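Notas para la charla «El hilo también cuenta»
Sala pequeña, después del café. Llevar agua y el adaptador.

Arranque. Saludar, dar las gracias a Loan Diệp por la invitación y por aguantarme los correos. Decir de entrada que vengo a hablar de hilo. Del hilo de sutura, sí, del que se enreda, se cae y se queda corto cuando más falta hace. Llevo años enseñando a coser en almohadilla y sigo pensando que le dedicamos demasiado rato a la aguja y muy poco a lo que va detrás.

Contar lo de Susbridge, rápido (¡que me enrollo!). Mi primer curso allí, todo el mundo con sus almohadillas nuevas, y yo explicando ángulos de entrada durante media mañana. Cuando por fin se pusieron a anudar, un lío tremendo: cabos larguísimos, cabos de nada, lazadas al revés. Marek Ďurica, que daba el taller conmigo, me pasó una nota doblada: «Primero el hilo». La guardé, la tengo en casa pegada a la nevera.

Desde entonces empiezo las clases sin aguja. Un trozo de hilo, dos instrumentos y a pasarlo de una punta a la otra. La gente pone cara de aburrimiento los primeros minutos y luego se pica, y a mí eso me encanta verlo.

Pausa. Preguntar quién ha cosido esta semana, aunque sea un botón.

Bloque del cabo largo. Aquí voy despacio. El cabo largo es el que manda en la lazada, y hay que saber dónde se coge. Si lo agarras muy lejos del tejido te sobra una panza de hilo que se engancha en todo; si lo agarras pegado, no te queda recorrido para dar la vuelta. Yo les digo que busquen un tramo cómodo y que miren el hilo entero antes de moverse, también la parte que se va hacia el lado y que casi siempre se olvida.
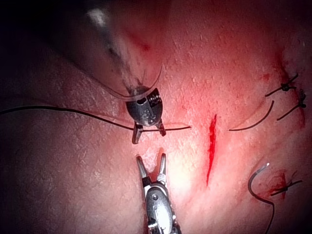 Y luego está el otro instrumento, el que espera. Me parece lo más difícil de enseñar, porque esperar bien es estar abierto, cerca y quieto, y las manos nerviosas quieren hacer cosas. En Sesance teníamos un alumno que pinzaba el aire todo el rato, clic, clic, clic, y le pusimos de mote «el castañuelas». Acabó cosiendo de maravilla, que conste. (Si está en la sala, no mirarlo.)

Insistir en la tensión. Con visión de cerca y sin notar el tirón en los dedos, la tensión se lee con los ojos: cuánto cuelga el hilo, si los bordes se juntan o se arrugan, si el tejido blanquea. Pedirles que lo digan en voz alta mientras practican. Suena ridículo y funciona.

El cuaderno. Enseñarlo, que lo llevo en la mochila. En Lins apunté durante un invierno más de 2.000 nudos de práctica, míos y de los alumnos, con una rayita para cada uno y una crucecita para los que se aflojaban. No es un estudio ni pretende serlo, son mis rayitas. Pero al repasarlas vi que los peores ratos me tocaban siempre al final de la tarde, y cambié el horario. Ahora el anudado va por la mañana y el vídeo después de comer, con la gente medio dormida y tan feliz.

Sobre las almohadillas. Me lo van a preguntar seguro. Yo las aprovecho hasta que dan pena, con puntos viejos a un lado y un corte nuevo al otro. A los alumnos les digo que no quiten lo anterior enseguida: lo miran, lo comparan y se ven mejorar. La única norma es cambiar de zona cuando el material empieza a rasgarse, que entonces ya no aprendes nada, solo te enfadas.

Si voy bien de tiempo, la anécdota de Wullska y el carrete que rodó por las escaleras. Si voy mal, saltármela y pasar al ejercicio.

Ejercicio con el público. Repartir los cordones de zapato, uno para cada 2 personas. Una sujeta, la otra da la lazada, y cambian. Dejarles reírse un rato. Pasar por las filas del fondo, que en diciembre no fui y se quejaron.

Preguntas. Repetirlas al micro antes de contestar. Recoger los cordones en la puerta, ¡que la última vez me faltaron un montón!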